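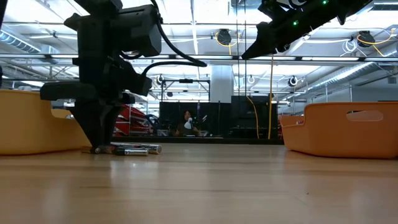
BUSPORT, July – I went to the open day at Flavovia expecting to be frightened about my job. I came home mostly worried about my batteries.

The star turn was a pair of black arms working over a wooden table, a yellow bin on one side and an orange one on the other. Between them lay three batteries. Sorting them is a chore I have put off in my own kitchen for 18 months, so I watched with sympathy.

Guðlaug Bjarnason, our guide, called the system Caren and asked us to be patient. We were. A man behind me suggested that his daughter could do it in 10 seconds, and he may be right, but has he ever gotten her to?

My complaint is with the brochure, which promises "a new era" on page 2. I'd have settled for the gripper. It comes down to the tabletop with more care than I bring to most things, and I would rather see public money spent on that kind of fussiness than on another speech about the future. The coffee was also good.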